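## 3. Plant material and field trials

### 3.1 Parents and crosses

The cultivated parent in all crosses was Gerlach, a spring pea with white flowers and a semi-leafless habit, which is grown for dry seed on light soils. It stands well until harvest, but its roots are shallow and the yield falls strongly in a dry spring. The wild parent was a single plant line of *Pisum fulvum*, kept under the working name Korico in our seed store. Korico has small dark seeds, pods that open by themselves when they are ripe, and a main root which in our earlier pot work went clearly deeper than the root of Gerlach. It was this last trait that we wished to move into the crop, if possible without the open pods.

Crosses between the two species are known to be difficult in one direction. We used Gerlach as the mother in every case. When the wild plant served as the mother, the pods which set were few and the young plants were pale and died before the fourth leaf, and therefore this direction was given up in the first season. The hybrid plants were crossed back to Gerlach two times and afterwards selfed by single seed descent. No selection was made for plant height, flowering or seed colour during this period. Plants that did not give enough seed were lost all the same, so a certain unwanted selection for fertility cannot be excluded.

After the last selfing we had 403 lines. From each line one leaf sample was taken in February from plants in the glasshouse, dried over silica gel and used for genotyping. Lines with too many missing calls, and lines that were identical over all markers, were removed. The remaining 189 lines form the population which is described in the rest of this paper.

**Figure 1.** Robotic hand with metallic fingers and black fingertips above a carpeted floor.

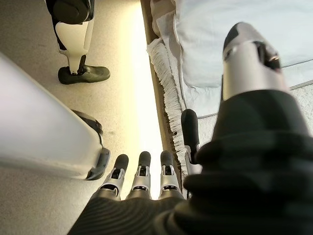 ### 3.2 Trial sites

The lines were grown at two sites. Cleltitz lies inland on a sandy soil which warms early and loses its water quickly. Plukport is near the coast, with a heavier loam and more even rain. The two sites were chosen because they differ in the supply of water in late spring, while the day length is nearly the same. In this way differences in flowering time between the sites should come mainly from temperature.

At both sites the previous crop was winter barley. The seed was treated against soil fungi and sown by hand in short rows, with 10 seeds for each row. Hand sowing was slow, but the seed of many lines was small and uneven in shape, and the drill at Cleltitz had broken a part of it in a test. The hard seed coat from the wild parent was a further difficulty. Seeds of the lines with dark coats were nicked with a file on the side opposite to the hilum before sowing, and seeds of the other lines were handled in the same way so that all lines had equal treatment.

The rows were laid out in incomplete blocks, and Gerlach was repeated in each block as a check. Korico itself was sown only at the border of the trial at Plukport. Its pods open and throw the seed over some distance, and we did not want wild plants to come up inside the plots in the next season. Weeds were removed by hoe. Irrigation was not given at Cleltitz. At Plukport one irrigation was needed after sowing, when the surface of the soil had formed a crust.

### 3.3 Scoring of traits

Flowering was noted as the day on which half of the plants in a row had one open flower. Wilting was scored at noon on a scale from one to 6, where one means that the leaves and tendrils are fully firm and 6 means that the whole plant has collapsed. The same person scored both sites. We found in the first season that two persons did not agree well in the middle of the scale - the semi-leafless plants in particular are hard to judge, as there is little leaf surface to look at.

Pod opening was measured in the laboratory. Ripe pods were cut with the stalk, kept in paper bags in a warm dry room, and checked every morning. A pod was counted as open when both halves had separated along the full length of the seam. Pods with insect holes were left out.

**Figure 2.** Double bed with upholstered headboard and pillows.
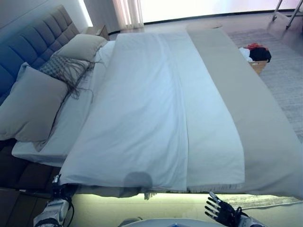

Root depth could not be measured in the field for the full population. We therefore used tall tubes filled with sieved soil from Cleltitz, with one plant in each tube, and recorded the greatest depth at which a root was visible against the clear wall. The tubes were covered with black film between the readings. It must be said that a tube is a poor copy of a field soil: there are no stones, no old root channels and no hard layer below the plough depth. The order of the lines in the tubes should for this reason be taken with care, and we use it only together with the wilting scores.

### 3.4 Analysis

Line means were estimated for each site with a mixed model, in which the blocks were random and the lines were fixed. A joint model for both sites was fitted afterwards. For pod opening the values were far from normal, as most lines had either almost no open pods or nearly all pods open, and we treated this trait as present or absent.

Marker and trait were first tested one marker at a time. Wild segments that showed an effect were then put together in one model, and those which lost their effect were dropped step by step. The limit for a significant effect was set by permutation of the line names, separately for each trait. Where two wild segments were often inherited together, their effects could not be separated with the present lines, and they are reported as one region in Section 4.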